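Looking After the Bin Cell: Your Questions

Welcome, and thank you for taking an interest in the picking cell! Most of what follows began as questions people asked over the bench at Sidton, and Zawadi Laizer was patient enough to write them down. If yours is missing, come and find one of us, we really do like being asked.

Who looks after the cell?

Day to day it's Zawadi and Ihor Palamarchuk. Gráinne Nic Giolla handles the program side and keeps the backups, so please talk to her before you change a saved position (even a tiny one, even if you're sure).

What should I do before the first run of the day?

Start with the clamp at the corner of the bin. Give it a firm tug by hand with the arm stopped, and if it moves at all, tighten it and check the bin position again before you run anything. Then run program 702, which takes the arm through its reach over the bin at low speed. Stay outside the marked floor area while it runs, with the pendant in your hand, and listen as much as you look. A cable that's rubbing usually makes a dry little squeak long before it shows any wear.

How should the cables sit on the arm?

The bundle goes over the top of the wrist and around the orange joint, with enough slack that nothing pulls when the wrist turns. The yellow cable needs its wide U across the front of the joint, so please don't tie it down flat because it looks neater that way. I did that in my first October here and spent a long afternoon putting it right!
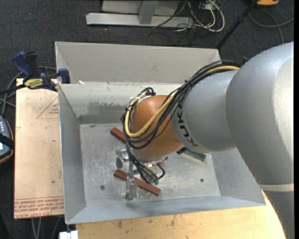 How often do the gripper fingertips need changing?

We change them every 13 weeks, or sooner if you find a nick you can catch with a fingernail. Spares are in the Kaijage cabinet, second drawer, and they always go on as a set of 2 so that both sides grip the same.

Do I have to lock out the power to change them?

Yes, every time, and the air as well. Bring the arm to its service position first, switch off and lock the main, then bleed the air line until the gauge reads zero. Put your own tag on the lock.

The arm stopped and the screen says the gripper isn't responding. Now what?

Leave it stopped, take a breath, and write down the message. Once the power and air are locked out, check the small connectors down near the tool, which can work themselves loose. If they're seated properly and the fault comes back, call Ihor.

Can I clean the bin with solvent?

Please use a damp cloth and nothing stronger. Scuffs on the floor of the bin are fine and don't need polishing out, but do feel for raised edges and tell Zawadi if you find one.

Where do I write down what I've done?

In the Zinano logbook by the door. Initials, time of day and a line or two is plenty, though Tumaini Okoth has been known to fill a whole page and we're always glad to read it.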